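Workshop notebook, Arkatstead kitchen bench
January, started writing at 7.40 pm, feet up at last

Dried fruit and citrus trays, round two. I'm putting all of this down while it's fresh, because I lost half of what I learned in round one by leaving it until the next morning, and I was pretty chuffed with tonight!

Starting point: Cârstea's notes on mixed grazing trays, the photocopied ones with the tea stain, and the box of folding trays we ordered from Paladis. The question was whether a mixed fruit tray can be made to look generous with a smallish amount of food, and whether the wet things can sit next to the sticky things without everybody getting upset by supper time. (Everybody meaning me.)

The folding trays first. They come flat and you fold up the sides. First go I creased the long sides before the short ones and the corners went baggy. Do the short sides first, run a thumbnail down each crease, then bring up the long sides and pinch. Much crisper! The bright red ones make orange fruit look fantastic. I had my doubts when I opened the box, I'd wanted the plain kraft ones, but I'm converted. Keep the kraft for savoury.

The tray blanks are 800 to a carton, so we have stock until approximately the end of time. Please stop being careful with them. Practise the folds, wreck a few, put the wrecked ones in the paper recycling.

Placement. Cârstea's notes say to start in the middle and work out in a ring. I tried that in round one and it looked like a clock. Tonight I went from one end and one side and let the fruit bunch up, leaving the far end bare to be filled later or not at all. It's so much better. The eye goes to the cluster, and you can slide a hand under the bare end to carry it. I'd like to do all of them this way from now on unless someone has a strong objection.

Order that worked for me:
biggest citrus down first, near enough to the centre
smaller citrus about the edges, different sizes on purpose
pale chunks tucked in for contrast
dates last, pushed into the gaps
dark round fruit down one side

The dates want to go last for a practical reason as well, they pick up every bit of peel and fluff going. I handled them early in round one and they looked like they'd been under a couch. Tonight they stayed glossy and lovely. Wash your hands between citrus and dates. I know, I know, but do it. 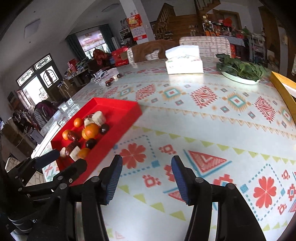 Mixing the sizes of citrus was the best decision of the evening. When they're all the same it looks like a supermarket shelf, and when you've got one big one with little ones near it and a yellower one peeking out from behind, it looks like somebody picked them off a tree. I used to sort for matching colour. No more! The yellow-orange ones are a gift, put them half behind something.

Pale pieces: I'm still not sure about size. I went with one big block, a smaller one beside it, a wedge and a little offcut, and the unevenness suits the rest of it. Galik's sheet wants cubes of 12 mm all the way through, which would be fine in a fruit salad but gets lost here. Somebody try medium pieces next time and write down what you think. I'd like to see it beside mine before we change the sheet.

The tablecloth. Loving the shiny patterned one. It wipes down in seconds and the pale colour is kind to everything you put on it. Two grumbles. It's glossy enough to throw back the light, so if you're judging colour, stand on the side where you aren't looking into the shine. And trays slide on it if the underside is damp. A dry tea towel under the tray while you're arranging fixes it, then whip the towel out at the end.

Tissues stay on the table, at the back, where you can reach them without leaning over the food. I spent all of round one walking to the sink with sticky fingers. Such a small change and it saved me so much faffing about.

Greens. They went on the oval plate, heaped up, with the leaves flopping over the rim, and I think the flop is the whole charm of it. I've been trimming greens to fit inside plates for years for no reason at all. The pale plate is right for them too, the dark green really jumps. They take up a surprising amount of room, though, so put the greens down early and plan the rest of the table around them. Don't dress them until the last minute.

I did consider putting a few leaves in the red tray and decided against it. Red, orange and green together started to look like a traffic signal. If you want green near the fruit, bring the plate closer and leave the tray alone.

Bags. Note to self and to all of us: the plastic bags creep. You empty one, drop it at the edge of the table "for a second", and an hour later it's still sitting there with odds and ends next to it. I'm going to hang a bag for bags off the end of the shelf. Anything small that's left out of a bag goes in a bowl, please, because round things roll and I have already chased enough of them across that floor this month.

Costs, quickly. I've put the fruit down in the Galik book under trials. The running total for trials this season is some 4000 in whatever unit the book thinks it's using, it was set up before my time and I'm not going to argue with it. It's well inside what we put aside. Citrus is cheap and gorgeous right now, so this is the time to practise with it.

Things to try next:

A tray with two clusters, one at each end, and the middle bare. Might look unfinished. Might be brilliant.

Dates halved and stoned. Tidier to eat, and I suspect far stickier to place. Do a couple first before committing a whole bag.

A second red tray beside the first with only dark fruit in it. I keep picturing this and it keeps looking good in my head.

Segmented citrus against whole. I'm fond of the whole ones because they hold up so well, but people do stand there politely wondering whether they're allowed to peel something. A small plate for peel close by would answer that.

Paper liner in the tray, yes or no? Round one had a liner and it wrinkled under everything. Tonight I went without. The folded corners aren't meant to be watertight, so anything cut and juicy ought to have a liner, and whole fruit can do without.

Also, for whoever is doing the Paladis reorder some day in the distant future: there's a larger size in the catalogue, sold in cartons of 1000, with a higher side. I'd say no. The shallow side is half the reason the fruit shows up so well from across the room. With a high side you'd have to stand right over it to see the dates at all, and the dates deserve better than that.

One more on handling. Go in from above with a light hold and set each thing down where you mean it to stay. Nudging citrus along the tray drags the dates with it, then you're fixing three things instead of one. If it's landed wrong, lift it clean out and start that piece again. I got quicker at this as the evening went on and it was really satisfying, I could happily have kept going for another hour.

Clean-up order: greens into the fridge first, covered with a damp cloth. Fruit tray onto the lower shelf, no cover needed for whole citrus. Wipe the cloth from the middle outward, then dry it, or it goes streaky and you'll be cross with it in the morning. Tablecloth stays on.

8.55 pm. Kettle on. I've left a folded blank on the windowsill with the crease order pencilled on the inside, copy that one if you're making up a batch.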